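Tustberg office flower plan heads into January

Dec 29, 2020

Lamptey, which rents desks in the old Gusberg building, says it will put fresh flowers on its shared tables all through January. The firm says blooms make people want to stay longer. It has offered no numbers to back that up.
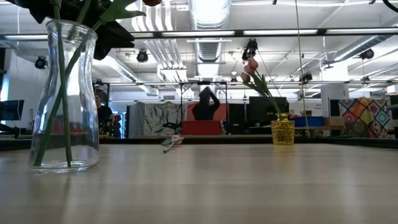 By Anonymous, Business desk

Pink tulips in a small yellow glass vase share a wooden table with a tall clear carafe of much darker flowers. One small pink-and-white bloom lies on the tabletop between them.

The plan covers 144 desks, and tenants will pay $2 a month each – whether they like tulips or not. Lamptey did not say if anyone had asked for them.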